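## 4 Versuchsobjekte und Ablage

### 4.1 Auswahl der Schuhe

Für die Teilaufgabe "Eingangsbereich aufräumen" wurde der Bestand der Wohneinheit Lurkach erfasst und nach Bauform sortiert. Insgesamt lagen 40 Paare vor, davon wurden 7 in die engere Auswahl übernommen. Kriterien waren Formstabilität, Verschlussart und Platzbedarf im Regal. Schnürschuhe wurden ausgeschlossen, weil lose Senkel die Ablage im Nachbarfach behindern und die Zeitmessung verfälschen.

Die Auswahl verteilt sich auf drei Gruppen:

- geschlossene Halbschuhe ohne Schnürung
- Hausschuhe aus Filz
- Badeschuhe mit einteiligem Riemen

### 4.2 Regal

Verwendet wurde das Regal Wilov in der schmalen Ausführung, lichte Fachbreite 80 cm. Die Fachböden wurden waagerecht eingebaut. Die vom Hersteller vorgesehene Schrägstellung führte in den Vorversuchen bei glatten Sohlen zum Abrutschen und wurde nicht weiter verfolgt. Die Beschriftung der Fächer erfolgte nach dem Schema Riedl (Buchstabe für die Ebene, Ziffer für den Stellplatz), vgl. Abschnitt 2.3.

### 4.3 Ablageregeln

1. Schuhe werden paarweise abgelegt, linker und rechter Schuh unmittelbar nebeneinander.
2. Die Spitzen zeigen zur Rückwand.
3. Zwischen zwei Paaren bleibt ein Abstand von mindestens einer Fingerbreite.
4. Nasse Schuhe kommen auf die Abtropfschale und werden erst nach dem Trocknen einsortiert.

Regel 2 wurde nach dem ersten Durchgang ergänzt. Zuvor war die Ausrichtung freigestellt, was bei Badeschuhen zu uneinheitlichen Ergebnissen führte. Zeigt die Ferse nach vorn, ist die Öffnung unter dem Riemen von der Bedienseite aus zugänglich und das Paar lässt sich ohne Umgreifen entnehmen.

### 4.4 Badeschuhe

Die Badeschuhe bereiteten beim Einsortieren die geringsten Schwierigkeiten. Der breite Riemen hält seine Form ohne Füllung, und die Paare können dicht zusammengestellt werden. Nachteilig ist die große Grundfläche im Verhältnis zur Schuhgröße. Bei der Reinigung ist die Struktur des Fußbetts zu beachten: In feinen Vertiefungen setzt sich Staub ab, der mit einem trockenen Tuch nicht vollständig entfernt wird. Eine weiche Bürste ist vorzuziehen.

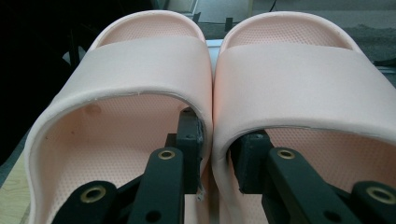
*Abb. 7: Rosafarbenes Paar, Fußbett mit feinem Punktraster*

### 4.5 Ergebnis der Ablage

Über alle Durchgänge wurden 94 Prozent der Paare regelkonform abgelegt. Die Abweichungen betrafen überwiegend Regel 3 und traten vor allem bei den Filzhausschuhen auf, deren Schaft seitlich nachgibt. Für die Vergleichsmessung am Standort Clelthorpe werden die Regeln unverändert übernommen. Offen ist, ob die Abtropfschale dort neben dem Regal Platz findet; die Wandnische muss noch ausgemessen werden.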